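Victim Services Outreach Worker (part-time)
Lotmont Community Safety Office

Posted in October. Open until filled.

The Lotmont Community Safety Office is hiring a part-time outreach worker for its fraud and theft program. The position supports residents who have lost money to phone, mail or in-person scams. It is based at our Zalley Street office, with travel to homes and senior centers in the Makori neighborhoods.

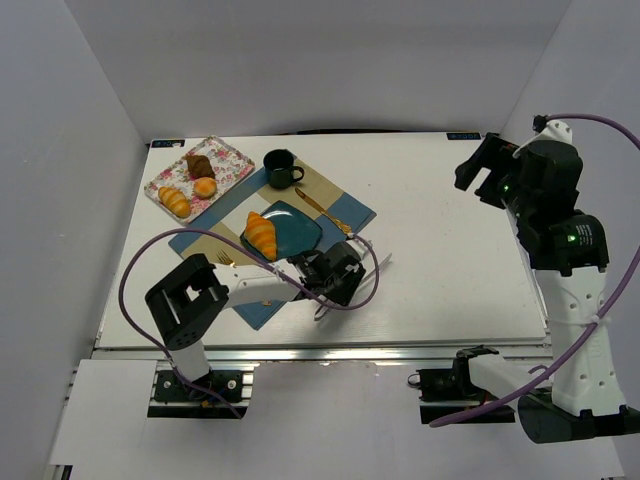
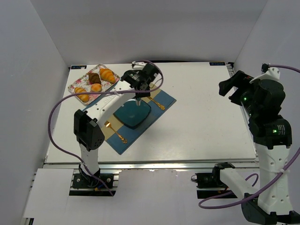 Tabletop with plates and dishes

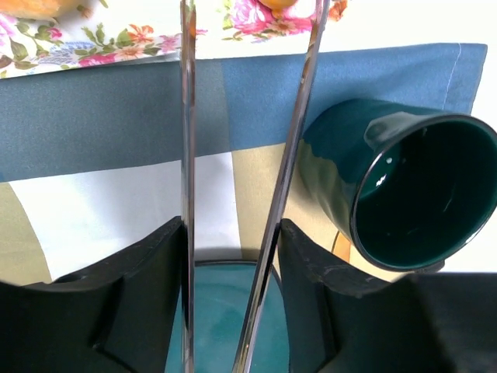
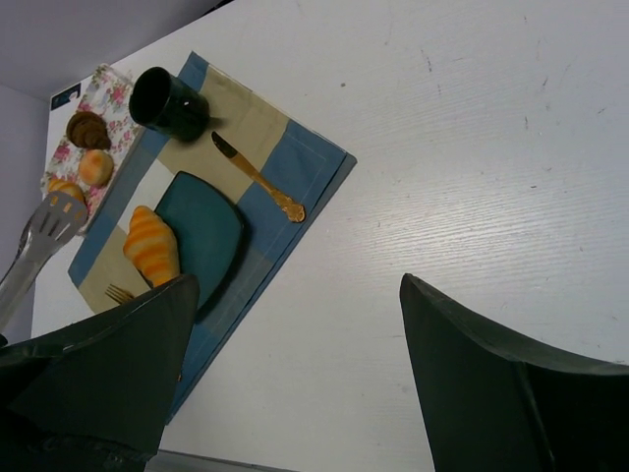 What the job involves

Meet with residents after a police report has been filed and go over what happens next.
Help residents call banks, card companies and credit bureaus, and keep a written log of each call.
Go with residents to court dates when they ask for it.
Give two talks a month on common scams, usually at 10 a.m.
Enter case notes in Joltis, our case system, by the end of the next working day. Training on Joltis is provided.

The outreach worker does not investigate cases, take statements or handle money for residents. Those calls go to the police department.

Requirements

High school diploma or equivalent
2 years of paid or unpaid work with the public, preferably with older adults
Valid driver's license and use of a car
Able to pass a background check, including fingerprints
Able to keep case details private

A second language is helpful. Experience in a court, police department or bank is also helpful but is not required.

Hours and workload

This is a 100-hour-per-month position. Most hours fall on weekdays, with one late shift on Tuesday until 7 p.m. The program took in over 200 cases last year, shared among 5 staff. Mileage is paid at the county rate. Paid sick leave starts on the first day.

How to apply

Send a resume and a one-page letter to the Lotmont Community Safety Office, attention Hiring, or leave them at the front desk on Zalley Street. Please list a phone number where we can reach you during the day. Interviews are held in person. Applicants who need an interpreter or other help with the process should say so in the letter.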